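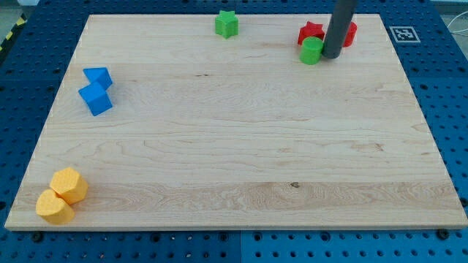
Shakuntala Rathore writes that her maple board began to cup within a month of being oiled, and asks whether the oil was at fault. The oil was probably sound. In most cases of this type only one face of the board was treated, and the untreated face continued to take up and release moisture from the air while the oiled face did not. The guidance on the following pages of the household series has been revised with her question in mind.

Care of Maple Boards and Work Surfaces
Household Guidance Series, Savutari Home Resource Center
Revised 2021-03-14

Scope

This page covers solid maple boards used for food preparation, for craft work and as loose tops on benches and utility tables. It does not cover veneered panels, bamboo, or boards that have been finished with varnish or polyurethane. Owners of varnished boards should consult the page on sealed furniture.

Choosing a board

Hard maple is preferred for work surfaces because its pores are small and it resists denting. Soft maple is sold under similar names and costs less. It is suitable for craft use but marks more readily under a knife. Where the label says only "maple," the seller should be asked which is meant.

Small knots are acceptable if they are tight. Press the knot with a thumbnail and look for a dark ring of separation at its edge. A knot that moves, or one with a visible gap, will collect food residue and should be kept off the side used for cutting. Mineral streaks, which show as gray or brown lines in otherwise pale wood, are a matter of appearance only.

Check the board for flatness before purchase. Lay a metal ruler across the width in several places and look for light beneath it. Boards stored upright against a wall in the shop are more likely to have taken a curve than boards stored flat with spacers between them.

Daily cleaning

Wash the board by hand with warm water and a small amount of dish soap. Use a soft brush or cloth and work along the grain. Rinse both faces, including the one that was not used. Dry with a towel and stand the board on its long edge until no damp patches remain.

Do not place the board in a dishwasher. Do not leave it in a sink of water, even briefly.

A board used for raw meat or poultry should be kept for that purpose and washed immediately after use. Readers who prefer to sanitize should follow the directions on the container of the product they have chosen and confirm that it is intended for food-contact surfaces. Rinse if the directions call for it. Repeated use of strong bleach solutions will roughen the surface and turn pale maple yellow.

Oiling

Food-grade mineral oil remains the simplest choice. It does not spoil, and it may be applied by anyone without special equipment. Cooking oils such as olive, corn and sunflower are not recommended, as they turn sticky and may develop an odor.

The board must be fully dry before oiling. Leave it overnight after the last washing.

1. Warm the bottle of oil by standing it in a bowl of hot tap water.
2. Pour a small pool onto the center of the board and spread it with a lint-free cloth.
3. Treat the top, the underside, the four edges and the end grain. The end grain will absorb more than the faces and should be given a second pass.
4. Let the board stand for 20 minutes.
5. Wipe off everything that has not soaked in.
6. Leave the board on edge overnight before use.

A new board should be oiled once a day for the first 2 days, then once a week for a month. After that, oil when the wood looks dull or when a drop of water no longer beads on the surface. In homes with forced-air heat the first winter treatment is usually needed in October, when the furnace comes on and indoor humidity falls.

A paste of mineral oil and beeswax may be used over the oil. It gives a smoother feel and slows the passage of water but is not a substitute for the oil beneath it. A common household proportion is 9 parts oil to 2 parts wax by weight, melted together in a jar set in hot water and stirred until clear. Keep the jar away from open flame. The paste will be soft at room temperature and can be applied with the fingers.

Boards on metal tables and racks

Metal tables with perforated tops make a good base for a loose board, as air can reach the underside. Three points should be observed.

Wipe the metal dry before setting the board down. Water trapped between metal and wood will leave a stain, and where the paint has chipped, a rust mark that is difficult to sand out.

Use thin rubber or silicone feet at the corners if the board slides. Adhesive felt should be avoided in kitchens because it holds moisture.

Turn the board over every few weeks, even if only one face is in use. A board that always lies the same way up will in time take a curve, whatever finish has been applied.

Stains and odors

For general staining, sprinkle coarse salt over the board, rub with half a lemon, and leave for some 20 minutes before rinsing. Berry and beet stains often fade on their own over several washings and do not call for sanding. Onion and garlic odors may be reduced with a paste of baking soda and water, rubbed on lightly and rinsed well.

Dark gray spots generally indicate that iron has been in contact with damp wood, as when a steel pan or wet knife has been left on the board. Lemon juice will lighten them. Repeat if needed, rinse thoroughly, dry, and oil again.

Black specks that return after cleaning may be mold. A board in this condition should be sanded to clean wood on the affected face. If the specks go deeper than a light sanding can reach, replace the board.

Sanding

Light sanding restores a board that has become fuzzy or scored. Begin with 120-grit paper on a flat block and finish with 220. Sand with the grain. Between grits, wipe the surface with a damp cloth, allow it to dry and knock down the raised fibers. Power sanders may be used on large tops, but they should be kept moving, particularly near the edges, where it is easy to round over a square corner without intending to.

Wear a dust mask. Maple dust is fine and hangs in the air for some time.

Correcting a cupped board

Place the board on a flat surface with the hollow side down. Lay a slightly damp towel across the raised side if the hollow is pronounced, or leave it bare if the hollow is slight. Put an even weight on top, such as a stack of heavy books on a sheet of baking paper. Check it each morning. Once flat, let it dry on edge for a full day, then oil all surfaces at the same time.

This method will not correct a twist, in which opposite corners are raised. A twisted board must be planed, and a local woodworking shop can advise whether its thickness allows for that.

Splits at the end of a board may be repaired with waterproof wood glue and clamps if they are short and clean. Food-preparation boards with splits running into the working area should be retired to craft or workshop use.

Storage

Store boards upright in a rack or flat on spacers, away from ovens, radiators and sunny windows. Do not stack a damp board against a dry one. A board that will not be used for several months should be oiled, wrapped loosely in a cotton cloth and laid flat. Plastic wrap should not be used.

Further questions

Daithí Gallagher maintains this page. Questions may be left at the front desk or sent by mail to the Center, marked "Guidance Sheet 463." Printed copies are available in large type on request. Related sheets cover butcher-block counters, wooden spoons and bowls, and the removal of candle wax from unfinished wood.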